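July, after tea

Back to the boxes. I was promised these would change how we store things, and so far they have changed how much floor I can see. The Hostby ones cost 549 for the set, which seems steep for cardboard with a window in it. The window is meant to save you labelling. I'll believe that when I can find the good scissors without tipping everything out.

The little white tab on the side bothers me too. It looks like something that will snap off by spring, and then what?

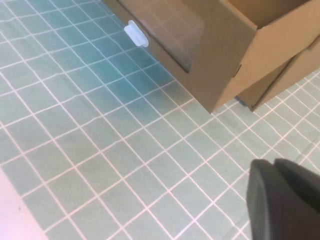
Anyway, the blog I got this from says to put like with like and keep only what you've used in the past year. By that rule I'd have no Christmas lights and no fondue set. Maybe fair on the fondue set.

I'd rather have had shelves. Udel had a plain metal unit for 200 and I talked myself out of it - wrong colour, I said, as if anybody looks. Cardboard on a tiled floor can't be a great idea in the damp months either. I'll give it until the end of winter and then ring about the shelves.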